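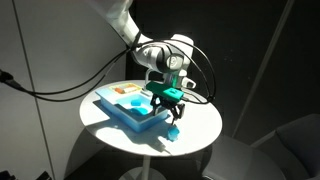 Willuvby Court Tenants' Association, August meeting, 7:00 p.m., laundry level

Quorum reached at 7:20, after the people smoking outside were talked into counting as present.

**Last month's minutes.** Approved with one fix: the word "screaming" is now "discussion."

**Water bill.** The July bill came to $3029. Sanmont Management says this is normal summer use. Members pointed out that the building has no pool, no lawn and, on the fourth floor, very little pressure. A letter will go out asking for the meter readings we asked for in May.

**Fedoruk boiler.** Still making the noise. The repair company came, heard it, agreed it was a noise, and charged $163. Motion to try a different company passed 27 to 2. The two would like it recorded that they find the noise soothing.

**Kids' swap shelf.** Well used. Toys too big for the shelf can be claimed from the second floor until the end of the month. 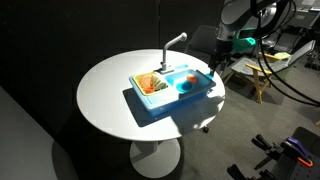
*Up for grabs: blue play sink with faucet, plates and bowl.*

It was suggested that the sink be sent to Sanmont as a model of a working fixture. Ruled out of order, with applause.

**Bikes.** The Fesberg Street entrance is not a bike rack. Tags go on this week. Untagged bikes move to the basement, where the boiler will keep them company.

**Dues.** A raise to $40 a year was proposed, debated for longer than anything else tonight, and tabled until September.

**Other business.** Someone has been taking the good folding chairs. They know.

Adjourned 8:55. Cookies ran out at 7:30.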